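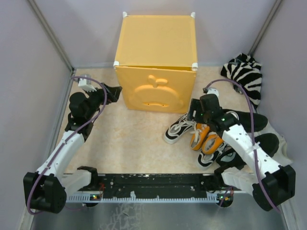 Home Articles Topics Recent changes Talk Log in

Tidying cell

A tidying cell is a walled work area where one or two robot arms put loose household things away: shoes into a box, cloths into a pile, that kind of job. The term comes from the returns and rental trade, where people used to do all of this by hand at long tables. I worked at one of those tables for years before I moved over to the cells, so parts of this article lean on my own time at the Manurung returns hall (other editors, please add yours!).

Layout

Most cells I've seen have two arms mounted at the front edge of a floor panel, one left and one right, with walls to keep things from wandering off. The box stands toward the back and the goods get dumped wherever there's room. At Manurung we ran mixed loads on purpose, so sneakers, slippers and bits of fabric all ended up in one heap and the arms had to sort out what was what. Shoes are a nice middling problem. They're stiff enough to grab, but they roll over, and laces get into everything.

Boxes with a door are harder than open bins. One arm usually has to deal with the door while the other one brings the goods, and if the door swings back at the wrong moment you get a shoe on the floor and a stopped cell. The Somatska control software handles this with a "hold" step that the operator can make longer or shorter. I always set mine long. Eckhard Hinrichs, who ran the shift before mine, set his short, and we went back and forth on that for months.

What changes for the staff

The hand tables at Manurung took 20 people on a full shift. After the cells came in, the same hall had fewer people standing and a lot more people walking — you look after several cells at once, and you're forever going from one stopped arm to the next. My feet hurt in a different place, is how I'd put it. Bending and lifting went way down, which my back was very happy about.

The job itself turned into three or four smaller ones. Somebody loads the floor, somebody clears jams, somebody checks the filled boxes, and on quiet days that's all the same somebody. Loading sounds like nothing, but a good loader learns which heaps the arms can pull apart and which ones will stall them. Striped and patterned cloth next to dark shoes was a bad mix for us until the Ustix update in November, and I still load those separately out of habit.

Pay was the sore point. Jam clearing was first graded the same as table work, even though you needed 2 days of training and a badge for it. The grade was changed later, after a long round of talks.

Older hands also missed the talking. At a table you stand across from someone all day, and at the cells you mostly wave. Davetti, which uses the same setup for rental footwear, put its checking benches in pairs for this reason, and I wish we'd done that from the start.

See also: Returns handling, Two-arm robot, Jam clearing

Last edited 2019-03-04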